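The Great Bed Sort, or how I finally dealt with my cable mess 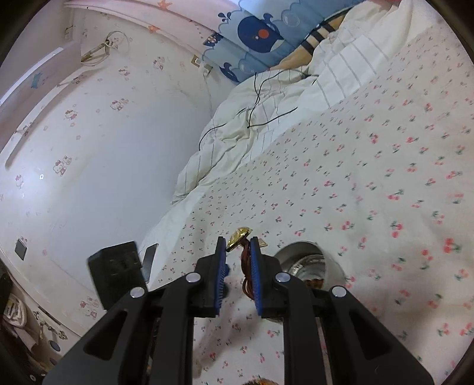

A reader named only as Flament left a comment on my last post saying the bed is the worst possible place to sort small electronics, that everything rolls into the dip you make when you sit down, and that a tray with a lip would save me an hour. Fair point! I read it twice, nodded, and then did the whole job on the bed anyway. The desk was covered in the stuff I was supposed to be sorting, the floor is cold on the knees, and the bed has my cherry sheet on it, which makes even a pile of chargers look cheerful.

So, the mess. I moved into this room with one shoebox of cables and somehow ended up with two drawers, a tote bag and whatever lives behind the pillows. Every time I needed to charge something I'd pull out a knot the size of a grapefruit, pick at it for a while and give up. I'd then go buy another cable. I'm not proud of it, but I bet a lot of you do the same thing!

I gave myself one afternoon and a budget of 14 dollars for bags and ties. The budget held, and I'm still a little amazed by that.

First I shoved the striped duvet up toward the pillows so I had a flat patch of sheet to work on. (I should have taken it off the bed completely. Thin black cables love a rumpled duvet, they sort of swim into it.) The whale pillow stayed where it was because the whale pillow always stays where it is, and the striped cushion went next to it so I'd have something to lean on when my back got tired.

Then I tipped out the first drawer and made piles. I'd read plenty of advice about sorting by length or by color, and none of it stuck with me. What worked was sorting by what the thing is for. Phone stuff. Laptop stuff. Lights. Sound. Things with bare wires, which I keep for craft projects and which need to be kept well away from everything else or they hook onto it like burrs. And a last pile for anything I couldn't name, which got very big very fast.

Power adapters turned out to be my real problem. I had so many of those plain black blocks! They all look alike and the print on them is tiny, so I took a flashlight and a paint pen and wrote the name of the device on every one that I could match. Do this. Please do this. It took me nearly 50 minutes and I already know it's the best part of the whole project. The ones with no match went in a zip bag with the month written on it, August, and if I haven't needed one by next August the whole bag goes to recycling.

My phone was propped up on the sheet beside me for a lot of the day so I could look up plug shapes. I'd recommend that too, although you do end up answering messages when you should be untangling.

A few other things I learned along the way:

Twist ties from bread bags are great for thin cables and useless for thick ones. For the thick ones I got a roll of fabric hook tape from Gikine, the little hardware place down by the bus station, and cut it into strips as I went. The roll cost less than my lunch.

Don't wind a cable tight around your hand. Loop it loosely, about as big as a saucer, and tie it in one spot. My old ones that I'd wound tight had gone stiff and kinky near the plug, and two of them wouldn't charge anything at all. Out they went.

Small metal bits need a home right away. Little gold-colored connectors are lovely and shiny, and they vanish into bedding like earrings. I used a jelly jar. Flament, if you're reading, the jelly jar is my version of your tray, and yes, I did find one connector that night with my foot.

Hooks are better than drawers for anything you use every day. I already had a white cable hanging from a hook on the wall, over the cat wallpaper, and it's the only cable I've never lost. So I'm adding more! I want a row of them, low enough to reach from the pillow, and I've got my eye on the peg rail from Wavport. It comes in a warm gray that should look sweet with the cats and flowers. I'll post when it's up.

The sound pile gave me the best surprise of the day. At the bottom of the tote bag I found the cord for my old Hafstein speaker, which I'd been sure was gone for good. I'd put the speaker on top of the closet and felt bad every time I looked at it. I plugged it in right then, sitting in the middle of the chaos, and it worked, and I listened to an entire album while I did the second drawer. The sorting went about twice as fast after that. Put on music before you start, that's my advice, and don't wait until you happen to find a speaker.

By dinner I had everything in bags, with labels on the front, standing up in a single drawer like files. One drawer! The tote bag is free to be a tote bag again. The second drawer has socks in it, and the shoebox is holding my paint pens. I shook out the sheet over the floor before I went to sleep, twice, and I'm glad I did.

The unknown pile is still with me. I've been going through it a few pieces at a time while I wait for the kettle, and I've managed to name most of it. One mystery cord belongs to a set of string lights I gave away ages ago, so I've written to see if they still want it. Another fits nothing I own and nothing I can remember owning. It has a very odd square end, and I've kept it in the jar out of pure curiosity.

I know some of you have way more gear than I do. One of you wrote that you had 300 cables in a garage, and I had to go lie down after reading that. If you're staring at that kind of mountain, try one bag or one box and stop there. I set a timer for 60 minutes at the start, just to see how it felt, and I only kept going after it rang because I was having fun.

Next up is the craft wire, which is its own special jungle. I've been saving empty thread spools for it and I think I finally have enough. If you've got a good way of storing short lengths of thin wire without bending them, leave it in the comments, I'd love to try it before the weekend!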